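Woven tissue box with compartments: worth it or a dust trap?

Posted Mar 3, 2020 by Cikell

I keep seeing these wicker boxes with a tissue slot in the lid and little sections for bits and bobs. The shop copy says it will "transform your desk". I doubt that. Does the hinged lid last, and do the sections hold anything useful? Ours would go on a small round table that everybody uses.

Zokitz

I've got one and I'm not sold. The sections are fine for pens. The lid is the weak point, as it's only as good as the hinge, and cheap ones go slack. Mine had gone by July.
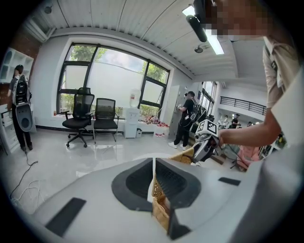
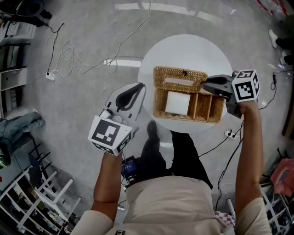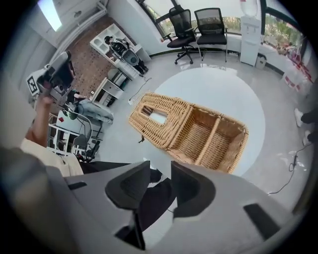
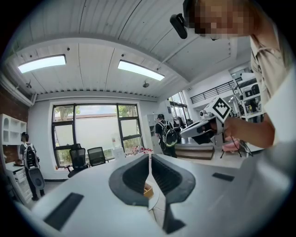

How do you get dust out of the weave without soaking it?
Use a dry paintbrush along the strands, then wipe with a cloth that's barely damp and leave the box open in an airy room until it's dry.

I'd still call it a faff. A plain box wipes clean in seconds. Measure your tissue packs before you buy too, as the "fits all sizes" claim is nonsense in my experience.

Brarkitz

get one, they look nice

Paulauskas

"Look nice" is about all I'd grant them. I read through 23 reviews before buying and half seemed to be written by people who'd only just opened the parcel. Keep it away from the sink and don't carry it by the lid.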